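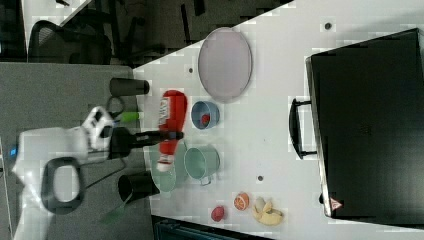
A table must be cleared the same evening, Jonatan Haugland told me, or it becomes a shelf. I had asked him on the telephone how he manages his kitchen in a flat of two rooms, and he gave me this sentence before I had finished my question. Then he invited me to come and see the shelf.

I went to Wodbridge in October with a notebook and a rather bad conscience. My own table at home was at that time covered with a breakfast, a lunch and a part of a letter to the tax office. I do not think I am unusual. When I asked readers of this magazine last spring to write to me about their kitchen tables, 467 of them answered, and the great majority began with an apology.

The letters were a pleasure to read. One woman keeps her sewing at one end and eats at the other, and her family knows exactly where the border goes. A man wrote that his table is clear for the whole summer, when he eats outside, and disappears under papers when the heating comes on. Several people sent long explanations of why the ketchup never goes back into the cupboard. It is used every day, they said, so why should it travel?

I have much sympathy with the ketchup people. A red bottle on a white table can be cheerful. The trouble begins when it is lying on its side with half of itself on a plate, and there is a pot next to the plate, and a bowl, and a large tray which could carry all of it away but has itself become one more thing on the table. I know this arrangement very well. It can also be quite pretty, with a mint-green plate and a lavender-pink tray and a halved orange to give some light. Pretty is a danger, because one gets used to it.

Haugland grew up in a house where his grandmother cleared the table while people were still eating. He told me this without bitterness. As a young man he went completely the other way, and for years he shared a kitchen with three others where a clean cup was something you searched for. Now he runs small evening courses in household order under the name Jonura. The course has six evenings, and the table takes the first two. When I asked why so much time for one piece of furniture, he said that people can hide a wardrobe, but they must sit down at the table.

His method is slow to explain and quick to do. First the food, always. A cut orange cannot wait, and a banana with its peel partly open can wait even less. Whole fruit may stay, but it goes into a bowl and the bowl gets a fixed place. He is strict about the bowl. If there is one small red fruit in it and the rest are walking around on the table, he says, then you do not have a fruit bowl, you have a bowl and some fruit.

After the food come the things which can roll. I had never thought of this as a category. A cup on its side, a bottle on its side, a glass: these he stands up before he carries anything, even if they will leave the table one minute later. I asked if this was really necessary. He said that I should try to lift a tray past a lying cup with my sleeve on, and then write to him.

Next comes the stacking, where I learned that I have done it wrongly all my life. I put the pot on the plate, since the plate is bigger. Haugland puts the plate down first on the tray, flat, with the small bowl on top, and leaves the pot to go alone. A pot with a handle wants its own hand, he says. The tray should never be full. He fills it perhaps to the half and walks twice.

For himself he owns an oval tray which he bought second-hand for 899 kroner, a price he still finds shameful. The seller called it a Tristus. He has never found another with that name, and he no longer believes there was a factory. But the rim is raised just enough that a spoon does not slide off, and a tray without a rim is in his opinion only a thin table.

We ate supper together, soup and bread, and he cleared afterwards while I was not allowed to help. It took him seven minutes with the washing up included. I looked at the clock on the wall, a little impolitely. He did not hurry, and he did not speak while he did it. At the end there was only a cloth on the table, folded in four, and he said the cloth was allowed.

Not everybody agrees with him. A reader who signs only as Jacobs wrote me a letter that I carried to Wodbridge in my bag and read aloud over the coffee. "An empty table makes me nervous," it said. "I look at it and think that somebody has moved out." Haugland listened to this with great interest and asked to hear it again. Then he said that he would never send such a person to a course, and that he would like to have dinner there.

At home I have tried the method for three weeks. The tax office has received its letter. The fruit has a place beside the window, and I stand the cups up before I move the tray, even when I am alone in the kitchen. The ketchup I have not solved. It stays on the table, upright, and I eat around it.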